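The Watar Pitch

So I'd been at Kedico nearly 2 years when Hanne Ásgeirsdóttir dropped the Watar account on my desk and said, "They want to go viral by April." Then she went to lunch.

Watar was an app that told you when to drink water. My mother does that for free, but okay! I wrote 45 taglines on the bus home and hated 44 of them. The last one was "Sip happens." I didn't hate it, and I was worried about what that said about me.

Heiðrún Zoëga from media buying read it over my shoulder and laughed so hard she had to sit down - on my sandwich, as it happens.

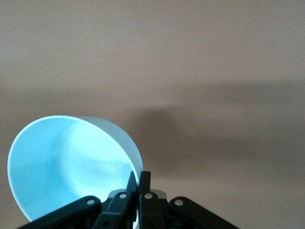
Monday, 9 a.m.

The client was a Mr. Frandsen, very tall, very quiet. I showed him the line. I showed him the six-second clip. He looked at it for a long while and asked how many people had seen the test post.

"1374," I said.

"And how many downloaded the app?"

I looked at Hanne. Hanne looked at her pen.

"145," I said, "but a lot of them left comments." (Mostly about the sandwich. Heiðrún had posted the sandwich.)

He wrote something down. "Who is the sandwich person?" he said.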